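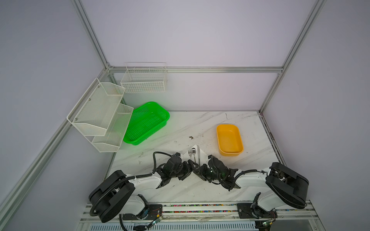 Müzeyyen Kılıçarslan

FOR IMMEDIATE RELEASE
03/01/2019

Drummont Robotics Club Opens Table-Setting Project to the Public in April

DRUMMONT – Students in the Drummont Robotics Club will show their two-armed table-setting project at an open evening in April, the club announced today. Free to get in. Doors at the main entrance, follow the signs to the workshop.

The project is called Funau. Two arms, one table, and a job most people do half asleep before dinner: fork, knife, spoon, in the right place, the right way round. The club has been on it since the fall with 9 students, most of them in their first year of any kind of robotics.

"We picked cutlery because we thought it would be easy," said Felicja Piątek, student team lead. "A fork is thin and shiny and it lies flat. Try picking one up with two stiff fingers. We lost most of November to the fork."

The arms are mounted side by side on the front rail and reach in over a marble-patterned tabletop. Fork, spoon and knife start out together near the middle of the table, right where the two grippers can both get at them. A yellow tray sits off to the right. Wire baskets hang on the walls of the enclosure and there's a green mesh one on the table, for the sorting task the team wants to try next if there is time.

How it works, short version. A student moves the arms through the job by hand, the movements get recorded, and the software learns from the recordings. The team has logged 294 recorded runs so far and wants more than that before the open evening. Runs that go wrong are kept too, in there own folder, and the students go through them on meeting nights.

"The bad ones are what we argue over," said Ozan Yüksel, who handles the software side. "Did the left arm start too early, did somebody get impatient at the controls. Usually it's the second one. Usually it's me."

Getting two arms to share one small space has been the hard part. Early versions had the grippers meeting in the middle and just sort of pushing at each other. The team now has the arms take turns for the pick-up, and only lets both move at once when the paths are well apart. Slower – but the knife ends up on the table and not the floor.

Wiring and mounting was done by the students under club mentor Angus Ormsby, a retired machinist. Cable routing took three tries.

"I told them I'd show them a thing once and then I'd sit down," Ormsby said. "I have mostly been sitting down. They redid the cables over a weekend without asking me, and it was better than what I had drawn."

Support for the project comes from Jilen, a local parts supplier, which donated offcuts and fasteners for the build, and from the Yazıcı workshop, which let students use its saws and drill press after hours. The club thanks both. It also thanks the parents who drove.

At the open evening visitors can watch live runs, try moving an arm themselves, and talk to the students. There will be 10 short demo slots with a break for questions after each one. The workshop holds 135 people so please register if you are coming with a group. Younger kids are welcome with an adult. Long hair tied back for the hands-on part, no loose scarves.

After April the team plans to enter Funau in the regional student showcase. Jarmo Kokkonen, who teaches the club's evening class, said the entry will be written by the students start to finish.

"They know this thing better than I do by now," Kokkonen said. "I fix the spelling."

New members can join at any time during the year, no experience needed. Tools and safety glasses provided. Bring a notebook.

About the Drummont Robotics Club
The Drummont Robotics Club is an after-school program for high school students interested in building and programing robots. Members work in small teams on one project a year and show it to the community in the spring.

Press contact
Müzeyyen Kılıçarslan, Drummont Robotics Club
Interviews with students by arrangement, parent permission required. Press are welcome at regular meetings before the open evening – please let us know a day ahead.

###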